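Search this site... Go

Swapping the bulbs in my exam lights

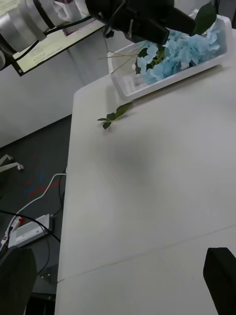 Why I finally did it

I run a one-room foot care practice in Zotstead, and until February my two exam lights were still on halogen. They worked. They also ran hot enough that I had to keep moving the head away from people's feet, and I was going through bulbs faster than I liked. The last one died at 4:30 in the afternoon with a patient in the chair, and I finished the appointment with a penlight.

Gwilym Gethin, who had the practice before me, left a drawer of spares when he moved to Plimcombe. I had been working through those. When the drawer was empty I priced new halogens against an LED retrofit and the difference was smaller than I expected.

What I bought

I looked at the Corrigan head and the Irkimo head. The Corrigan has a better arm joint, but it wanted a new wall plate, and my wall is old plaster that I don't want to drill again. The Irkimo fits the existing bracket with an adapter ring. I paid 80 dollars extra per light for the dimmer version.

The halogen bulbs were rated for 2000 hours. I never kept a log, so I can't say if they made it. I've started one for the LEDs, on a card taped inside the supply cabinet door.

Fitting them

Turn the power off at the breaker as well as the switch. The old head comes off with one set screw, and mine was stuck, so that took most of the time. The adapter ring goes on with the notch facing the wall. I put it on backward the first time and the head drooped. The second light went up in twenty minutes.

After a month

The light is whiter. Skin looked a little gray to me for the first few days, and I checked redness against the window more than once. I've since set the color to the warmer of the two settings and left it there.

I can leave the head close in for a whole appointment now. Two patients asked if I had painted the room.

The dimmer knob is stiff on one of them. I've written to Irkimo about it and will update this post if they answer.

3 comments
Share this post 2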